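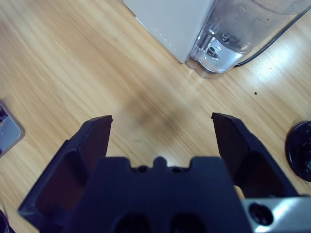

A two-fingered gripper over a tabletop, fingers open, with an appliance and its clear plastic tank at the back.

Robots still slow at small kitchen jobs, Stornach trial finds

Aug 22, 2020

A home robot arm can put a cup on a shelf or wipe down a table, but it is a long way from taking over the chores of an ordinary household, according to results released by the Stornach test house.

Zimatden, the firm that runs the house, set its arm 156 chores over the summer. They were the sort of jobs most people do without thinking: moving crockery, pressing the switch on an appliance, folding a tea towel, lifting a water tank off its base and putting it back.

The arm finished 90 of them without help. The rest were stopped by staff, given up by the machine, or done so badly that someone had to do them again.

Tasks with one solid object and plenty of space went best. Mugs, tins and plastic tubs gave little trouble once the arm had been shown where to take hold. Cloth was the weakest area, and the arm managed a tidy fold in only 2 attempts in the whole trial.

Clear plastic was another problem. The firm said its software often misjudged where the wall of a see-through tank began, so that the fingers closed too early or pushed the tank along the table. Shiny worktops made this worse, and testers ended up drawing the blinds on sunny afternoons.

Speed is the other complaint. Refilling a small tank and fitting it back took the arm around 5 minutes when it went well. Testers doing the same job by hand said they had never thought to time it.

"It will do the job if you leave it to get on with it and you are not in a hurry for your coffee," a spokesperson for Zimatden said. "We would not sell it to anybody as a kitchen helper today."

The fingers themselves were changed twice during the trial. An early pair with soft pads gripped well but picked up crumbs and grease, and had to be cleaned every day. The firm went over to plain hard fingers, which slip more on wet china but can be wiped with a cloth.

Shops may see this kind of machine before homes do. Dalora, a chain of hardware stores, has been trying a similar arm in the stockroom of one branch, where it moves boxed goods from a trolley to a shelf. The chain said the work suited the machine because the boxes come in few sizes and the shelves are always in the same place. It has not been tried on the shop floor during opening hours, and Dalora said it had no plans to do so this year.

Staff at the branch still load the trolley and break down the empty cartons. The chain said no jobs had been lost and that the arm was mostly left running after closing time - when it was no bother to anyone if it stopped.

Urquijo, which makes the motors used in both arms, said the price would have to come down a good deal before households took an interest. It declined to give a figure.

A second round of tests at Stornach begins in September. The list of chores will be shorter, with more time given to cloth and to clear containers, and the arm will have to work on a table that has not been tidied first. Washing up has been left out - the firm said the wrist joint is not yet sealed against water.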